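Right gripper closes early in sim, block gets knocked away

ivan_st
Using the two-arm tabletop scene, 1000 episodes overnight. In 324 of them the right gripper shut before it reached the block and no fault was raised.

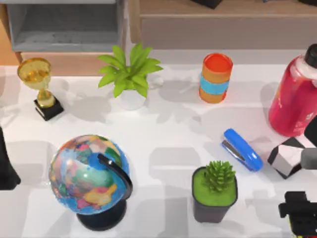 Right arm at the black-and-white block, stapler alongside.

szewing_lo
Which build? We had early closing on Drenska after the October update. Rolling back fixed it.

ivan_st
Same build as September, so it isn't that. Left arm is fine.

wk_lau
Check the collision shape on the stapler. If it's a plain box and the stapler lies diagonally, the box sticks out well past the body. The finger touches thin air and the controller takes it as contact.

szewing_lo
Doubt it. A false contact would log a force spike.

wk_lau
Only if force logging is on. It's off by default in Goster.

ivan_st
It was off. Turned it on and ran 90 more. Spike on every early close, all on the stapler side. Swapped the box for a convex hull and it has stopped so far.

szewing_lo
Fair enough. I'd still want to know why no fault came up. On the real arm that is a safety problem – a gripper that closes on a false contact should stop and say so.

wk_lau
Separate bug. Report it to Kai-wen Liu.

ivan_st
Reported. Leaving this open until I've done the full run again with the hull.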